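House Rules for a Two-Arm Cell: What We Wrote, What We Kept, What We Threw Out
Student project report, Wosteck lab course
February 2, 2022

1. Why rules at all

When we joined the Wosteck course in November, the two-arm cell had a rule sheet of 36 items taped to the door. We read it once, signed it, and forgot nearly all of it by lunch. That bothered us more than we expected! The sheet had good things in it, but the line about keeping sleeves away from the joints had the same weight as the line about pushing in chairs. Our project was to rewrite the sheet so that a new student could learn it in one sitting and keep to it during a real session.

We started from two places. One was the general advice from our safety lecture: know where the stop is, keep people out of reach while motors are on, write down what goes wrong. The other was the session log kept by the Orkosano group next door, who let us read 257 entries. Reading a log sounds dull and it was great fun — you start to see the same small troubles come back again and again.

2. The task we wrote for

We picked one job and wrote the rules around it: handling a wrapped item in an open paper box, with both arms powered. It is a good test because soft packaging moves in ways that a block does not, and people are tempted to reach in and help.

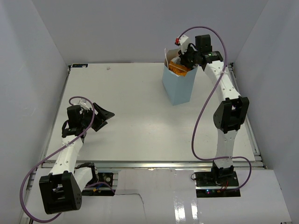 Our first rule is about reach, and it took us three drafts. The old sheet said "keep clear of the robot," and everybody had a different idea of how far clear was. The new one says that while the motors are on, no hand crosses the front rail, full stop. The rail works well as a line because both arms are mounted along that edge, so crossing it puts your hand right in among the bases. It also gives you something to point at when you are teaching someone. The same rule covers an arm that isn't doing anything. With the right gripper down in the blue box, it is easy to stop thinking about the left arm, and a powered arm that is standing still can still be sent a command.

Rule two covers cables. The purple ones need slack or the wrist can't turn, but a big loop can catch on the other arm. We wrote: move each arm slowly through its full range before the first run, and watch the cable the whole way. If it touches the other arm, tie it again and repeat. On our timing sheet we allowed 15 minutes for this at the start of a session, including fetching the cable ties.

Rule three is about the table. Anything that isn't part of the task comes off before power goes on, scraps of paper included. We argued over that one (is a tiny scrap really a hazard?) and kept it because it gets people to look at the surface properly.

Rule four: one person has the stop button and does nothing else. No typing, no phone.

3. Trying it out

We ran the short sheet with students from the Rankin section, who had never used the cell. They read it, closed the folder, and told us the rules back. We were thrilled with how much stuck. The weak spot was wording. "Power" meant the computer to one person and the motors to another, so we now write "motor power" everywhere.

We also checked the sheet against our own motion records, 3,573 short segments stored in Fivum, the course's file system. Most had no note about who held the stop. That is our own fault, and the new session form has a box for it at the very top.
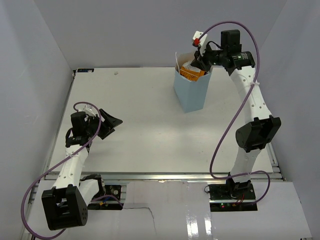

Orkosano wrote back after reading our draft that they liked the front rail rule but thought it was too strict for resetting the box between runs. Their people pause the program and reach in, and they asked whether a pause shouldn't be enough. They also wanted the stop holder to swap every half hour, on the grounds that attention fades long before anyone admits it.

We took the second point right away and it is now part of rule four. On the first we stayed put. A paused program can be resumed by anyone at the keyboard, and turning motor power off takes a few seconds plus a re-home — annoying, yes, but we got used to it fast.

4. Still open

We have no good rule for a gripper that is holding something when motor power is cut. The arm may sag, and the item with it. Our draft says to bring the arm to a rest pose first unless it is an emergency, and we would like the next group to test that wording. The 36-item sheet is still in the folder behind ours, and a few of its lines about lifting and carrying the arms belong in a separate sheet for setup day.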